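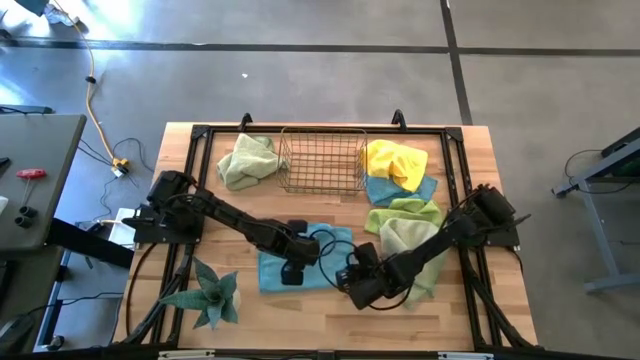
New good practice guide for two-armed robot benches is free to use from 1st December

Stindance and Urkus have joined forces to publish a shared set of working rules for small robot benches, the kind where two arms handle towels, cloths and other soft things on a tabletop. The Drakos Bench Guide is free to read, free to copy and written in words that a new starter can follow on their first morning.

Work on the guide began in August, when the two teams compared their own house rules and found they disagreed on almost everything, from where a cable should run to who is allowed to move a clamp. The finished version has four chapters – the bench, the arms, the items and the record – and fits on both sides of a folded sheet.

"We're thrilled with it," said Iqra Naqvi, who led the writing at Stindance. "People working with cloth have been borrowing rules made for big factory cells, and a lot of those simply don't fit a tabletop. A towel never lands the same way twice! We wanted something that starts from soft, floppy, awkward items and builds up from there."

What the guide asks for

Arms should be fixed to a rigid frame around the table and each should carry a label that matches its name in the software. Both arms must be able to reach the middle of the table, and the software must set out which one gives way when they meet there.

Cables from the arm bases should be led along the frame, with enough slack at the wrist for a full turn. Power leads that cross the floor get a section to themselves, as do hand tools, which should be put down on a side table and never on the work surface.

For cloth tasks, the guide recommends mixing colours and leaving towels crumpled, overlapping or half folded at the start of a run. Teams are encouraged to add items that are not part of the task, such as a plant or an empty basket, and to write down that they did so.

Tried out before release

Breltelico, which runs training days for robot operators, tested the draft over 2905 runs on 5 benches. Its feedback led to 2 new rules, one on checking joint brackets before each shift and one on stopping both arms whenever a hand goes over the rail.

"The second one caused a good deal of debate," said Spyros Kouris of Urkus. "Some of us wanted to stop only the nearer arm. The operators were very clear that they preferred both, and I'm glad we listened – they're the ones standing there all day."

The guide is voluntary and does not replace any legal duty or a site's own risk assessment. Comments are welcome from anyone who runs a bench, large team or small, and can be sent to either Stindance or Urkus.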